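장비 소식: Drollent 집게형 그리퍼 키트, 두 주 써 본 기록

2019년 9월 25일

지난 호에서 예고한 대로 이번에는 Drollent의 두 손가락 그리퍼 키트를 다룬다. 정식 명칭은 Drollent Larnora이고, 소형 로봇 팔 끝에 붙여 쓰는 전동 그리퍼와 손목 카메라, 제어 소프트웨어를 한 상자에 묶은 제품이다. 구매가 아니라 대여로 먼저 받아 보았다. 대여 기간은 2주였고, 그동안 작업실의 팔에 물려 놓고 거의 매일 켰다.

먼저 구성품부터 적는다. 상자에는 그리퍼 본체, 손가락 한 쌍, 손목 카메라와 브래킷, 전원 및 통신 케이블, 육각 렌치 세트, 인쇄된 설치 안내서가 들어 있다. 안내서는 영어와 독일어만 있고 한국어 문서는 판매처인 Batista 홈페이지에서 따로 내려받아야 한다. 번역은 읽을 만하다. 다만 배선도 쪽 두 군데에서 단자 이름이 본체 각인과 다르게 적혀 있어서 처음 연결할 때 시간을 썼다. Batista에 문의하니 다음 판에서 고치겠다는 답이 왔다.

설치는 오전 한나절이면 끝난다. 플랜지 나사 구멍이 흔한 규격이라 어댑터를 새로 깎을 필요가 없었다. 케이블은 팔을 따라 묶어 내려야 하는데, 동봉된 고정 끈이 짧다. 손목 관절을 끝까지 돌리면 케이블이 당겨지므로 여유를 넉넉히 두고 묶는 편이 좋다. 우리는 첫날 여유를 너무 적게 두었다가 저녁에 전부 풀어서 다시 묶었다.

소프트웨어는 창 하나짜리 프로그램이다. 왼쪽에 카메라 영상이 나오고 오른쪽에 손가락 간격, 닫는 속도, 쥐는 힘을 정하는 칸이 있다. 쥐는 힘은 100단계로 나뉘어 있으나 낮은 쪽 몇 단계는 차이를 느끼기 어려웠다. 설정값은 파일로 저장해서 다른 컴퓨터로 옮길 수 있다. 영상 저장은 기본으로 꺼져 있으니 기록이 필요하면 시작 전에 켜 두어야 한다. 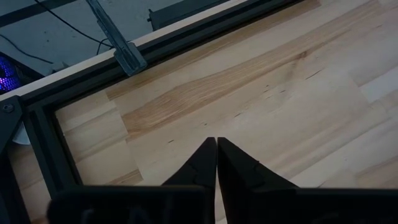
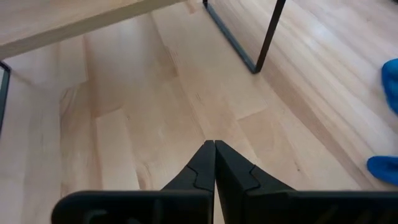 두 장 모두 손목 카메라 화면이며, 손가락은 끝이 거의 맞닿은 상태다.

이 키트를 고를 때 가장 먼저 따져 볼 부분은 손가락과 카메라의 위치 관계라고 본다. 물건에 다가가는 동안 손가락 끝이 화면 어디에 오는지에 따라 조작하는 사람의 피로가 크게 달라진다. Larnora의 카메라 브래킷은 각도를 바꿀 수 있지만, 우리는 출고 상태 그대로 썼다. 두 화면에서 손가락 끝은 모두 중앙 바로 아래에 모이고, 그 사이로 밝은 나무 면이 가늘게 보인다. 끝이 이 위치에 있으면 앞쪽 시야가 넓게 남아서 다음에 갈 곳을 미리 볼 수 있다. 대신 그리퍼 몸통이 화면 맨 아래를 차지하므로 손목에 바짝 붙은 물건은 잘 보이지 않는다. 손가락 색도 생각해 볼 만하다. 검은 무광이라 밝은 나무 위에서는 윤곽이 또렷한데, 첫 번째 화면의 검은 프로파일 틀처럼 어두운 부재 쪽으로 가면 구분이 덜 된다. 어두운 작업대를 쓰는 곳이라면 손가락 끝에 밝은색 테이프를 얇게 감는 방법을 권한다. 물론 테이프 두께만큼 영점을 다시 잡아야 한다.

영점 잡기는 프로그램 메뉴에서 한 번에 된다. 손가락을 완전히 열었다가 닫으면서 양 끝의 값을 읽는 방식이다. 전원을 껐다 켜면 이 값이 남아 있기는 한데, 손가락을 교체한 뒤에는 반드시 다시 해야 한다. 안내서에는 이 내용이 뒤쪽 부록에만 있다. 앞으로 옮겨 주면 좋겠다.

손가락 끝이 좁고 뾰족한 모양이라 작은 물건을 집기에 유리하다. 나사, 연필, 접은 종이, 얇은 플라스틱 뚜껑은 무리 없이 들었다. 반대로 둥글고 매끈한 물건은 접촉면이 좁아서 돌아가 버리는 일이 있었다. 종이컵은 힘을 낮추면 찌그러지지 않게 들 수 있으나 물을 담은 컵은 권하지 않는다. Batista에서는 넓은 고무 손가락을 별매로 내놓을 예정이라고 하는데, 출시일과 가격은 아직 받지 못했다. 들어오는 대로 시험해 보고 따로 싣겠다.

내구성은 두 주로 판단하기 어렵다. 참고로 본체에 개폐 횟수를 세는 기능이 있어서 반납 직전에 읽어 보니 3,713회였다. 손가락 고정 나사는 그사이 한 번 조였다. 소음은 사무실에서 쓸 만한 수준이며, 속도를 최대로 올리면 모터 소리가 조금 날카로워진다. 본체 온도는 오후 내내 돌린 날에도 손을 댈 수 있는 정도였다.

불편한 점도 적어 둔다. 비상 정지 단추가 키트에 포함되지 않는다. 로봇 팔 쪽 정지 회로에 연결하는 단자는 있지만 케이블을 직접 만들어야 한다. 카메라의 밝기 조절은 자동으로만 되고, 한쪽이 밝은 작업면에서는 그 부분의 결이 하얗게 날아가는 경향이 있다. 수동 조절은 다음 소프트웨어 판에 들어간다고 한다. 프로그램을 닫을 때 저장 여부를 묻지 않는 것도 고쳤으면 한다.

대여 조건은 간단하다. 기본 대여는 2주 단위이고 한 번 연장할 수 있다. 보증금은 반납 후 점검이 끝나면 돌려받는다. 왕복 운송비는 대여하는 쪽이 내며, 포장 상자를 버리면 상자값이 따로 청구되니 보관해 두어야 한다. 대여한 뒤 구매로 돌리면 대여료 일부를 빼 준다고 한다. 우리는 구매하지 않고 반납했지만, 고무 손가락이 나오면 다시 검토할 생각이다.

직접 만져 보고 싶은 독자는 Gundcombe 전시장에 예약하면 된다. 시연용 팔이 설치되어 있고, 미리 말하면 쓰려는 물건을 가져가 집어 볼 수 있다. 예약은 Batista 홈페이지의 시연 신청란에서 받는다. 물건의 크기와 무게를 신청란에 적어야 담당자가 손가락을 맞춰 준비해 준다.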